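3.2 Containers and small parts at the bench

The work area at the Gastard site was set up to match the way repair staff already store small electrical parts. Most of the 59 items in the parts list arrive loose and are kept in molded plastic cases until they are needed. We did not replace these cases with purpose-made fixtures. Staff told us in the first interviews that they put parts down on whatever flat surface is nearest, and that this is often the case itself.

The yellow and orange plastic used for the cases affects how easy it is to find a part. The material is glossy and reflects the bench lighting in patches that move with the viewing angle. It also collects fine scratches, specks and marks from handling. We left these in place between sessions and did not clean or repaint any surface. Figure 4 shows a typical area of wear, with glare on the upper panel and small dark specks around it. 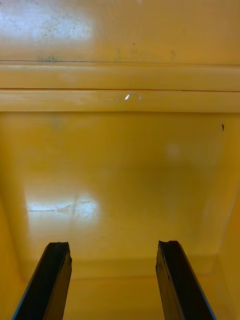
Figure 4a. Yellow plastic surface with glare, scratches and dark specks on the upper panel.

Handwritten labels were treated the same way. Staff write on the plastic with marker, and the writing is not always placed where it can be read from a seated position. In the site survey, 40 labels were recorded, and five of them could not be read by the person who had the bench at the time. Labels on rims were the hardest to use because they run sideways to the person working.

Parts with attached leads need more room than their bodies suggest. A push-pull solenoid is a good case. The metal frame and coil are compact, but the lead can extend well past them, and the connector comes to rest wherever the wire happens to bend. In Figure 4b the solenoid lies diagonally on a flat panel of the lid, with its lead curving down and back to a white connector on the right. A stainless steel tray is kept beside the case. For the layout records we therefore logged the position of the body and the position of the connector as separate entries. 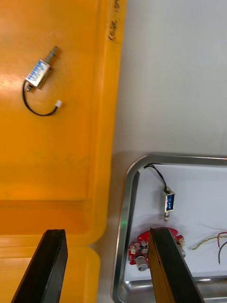
Figure 4b. Solenoid and lead on the orange-yellow case lid, with handwriting on the raised rim and a steel tray at lower right.

Connectors were a second source of difficulty. The Naltora parts list groups them by housing color and size, but staff sorted them by the color of the wire. Both methods break down when two leads lie side by side and share a color. One such pair appears in Figure 4c, where a twisted blue and white pair ends in a white plug and a single blue wire beside it ends in a black housing. We recorded wire color and housing color in separate fields and kept the Naltora group code as a third.
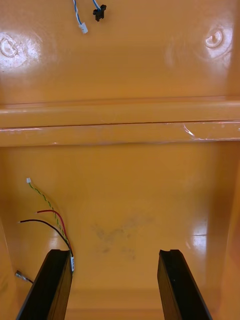 Figure 4c. White and black connectors against molded orange plastic, with two circular features and a horizontal ridge below.

The molded details of the plastic were also noted. Ridges, steps and recessed panels divide a surface into smaller areas, and a part placed near a ridge was logged against the area holding most of its body. Loose wire crossing a ridge was given its own note. The same rules were used for the Zanetti bench described in Section 5.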